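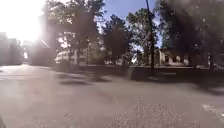
Annelore Schwerdtfeger

Home | Set-Up | Site Guides | Outdoor Demo | Parts | Support

Section 7. Running the Skakance at an Open Day

7.1 Before visitors arrive

Use this section when the Skakance rover is driven outdoors in front of guests. It assumes the batteries are charged and that you have finished the indoor checks in Section 4.

1. Walk the whole route on foot. Remove sticks, bottles and cables. Coarse or gritty asphalt is fine at demonstration speed, but sweep it where the rover will turn in place.

2. Note the position of the sun. With a low sun to one side, the forward camera loses most of the detail on that side. Pale buildings wash out first. Tree trunks and poles on the darker side usually hold up better.

3. Set the start line so that the first leg runs away from the sun. If the site does not allow this, fit the short hood (part 1257) and lower the exposure limit to 26 in the camera menu.

4. Mark the visitor line with cones, at least 10 feet from the route.

5. Place the operator's table in the shade and switch on the Prerkent base station. Wait for the steady green light.

NOTE: Tree shadows across pavement can be read as edges. Set Shadow Filter to HIGH if the route crosses them. The rover will slow down a little at each one.

CAUTION: Do not rely on the rover to stop for a low wall or curb. Draw the wall into the site map by hand as a keep-out line.

7.2 The demonstration drive

1. Ask guests to stand behind the cones. One person drives and a second person watches the guests. The driver does not answer questions while the rover is moving.

2. Select OPEN DAY on the handset. Top speed is then held to walking pace.

3. Press and hold START for two seconds.

4. Let the rover complete one full lap before showing the live picture on the visitor screen. The picture shakes on rough ground and fine detail will smear. Leaves and windows are the worst. This does not affect steering, which uses the wheel counts and the site map.

5. If a painted road marking crosses the route, drive over it once by handset and press LEARN.

6. To end, press HOME and wait until the wheels lock.

CAUTION: Press the red button if anyone steps over the visitor line, even for a moment. Restart from step 2.

7.3 After the drive

Save the log before switching off. The log holds 2000 entries and the oldest are lost first. Wipe grit from the wheel guards with a dry brush.

Changes to the OPEN DAY settings should be sent to Nkrumah Ansah at the Latemura office so that the next site starts from the same values.

Section revised December 31, 2020

3 comments | 26 shares

Contact Latemura Support | Copyright Latemura | Back to top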